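Fuseck Odo Hand-Held Teaching Gripper

Part no. 2611
Sold singly or as a matched pair

The Odo is a two-jaw gripper you hold in your hand to show a robot how a task is done. You pick things up with it, move them and put them down. The tool records the jaw opening, the path of your hand and the view from its own camera, and the recording is used to train the arm that will do the job later. No arm has to be in the room while you record.

The jaws on the Odo match the jaws on our Imik arm gripper in shape, pad material and travel. A grasp that works in your hand is one the arm can copy without a conversion step. If you run a different gripper, ask us for the adapter drawings before you order.

What it is used for

Most of our customers record picking, sorting and packing work with small retail goods. Wrapped snacks are a common starting point. The wrappers are light and slippery, the sealed ends bend, and the same item looks different each time it is set down. An operator gets a feel for how hard to squeeze within a few tries, and that squeeze is stored with the rest of the motion.

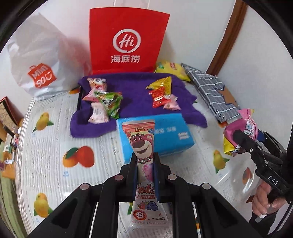
Two-handed tasks need the matched pair. Both tools run from one clock, so the left and right recordings line up when you open them. You can hold a bag open with one and fill it with the other, or pass an item across. Setup for a pair is the same as for a single unit, except that you pair the second tool first and wait for the light on its grip to stop blinking.

Remote control

The Odo also works as a live controller. Connect it to an Imik arm through the Evangelista base station and the arm follows your hand. We suggest remote control for the last stage of teaching, when the arm already does most of the task and you only want to correct it at certain points. Squeeze and hold the trigger to take over, let go to hand control back. Corrections are saved as separate clips and marked in the log.

Hand recording is faster for the early stage. One operator can change the layout of a table between takes as often as needed — new items, new positions, a different cloth — and there is no arm to reset.

Specifications

Jaws: two, parallel motion, linkage driven
Pads: soft, replaceable
Weight: 243 g without battery
Storage: 2000 clips of standard length
Battery: 5 hours, removable
Connection: USB-C or wireless to base station
Left- or right-handed use: yes

In the box

Gripper, battery, charging cable, one spare set of pads, hex key, wrist strap and printed quick guide. The base station is sold separately. Matched pairs ship in one case with two of everything except the hex key.

Care

Wipe the pads with a damp cloth when they pick up dust or sugar. Replace them when the surface goes shiny. Do not oil the pivots. Check the linkage screws every week if the tool is in daily use, and run the jaw calibration again after you tighten any of them.

Ordering

Orders placed by noon Tuesday ship the same week. For pairs, adapter drawings or a loan unit, write to Natalie Ackroyd in sales and say which arm you use and what you plan to handle.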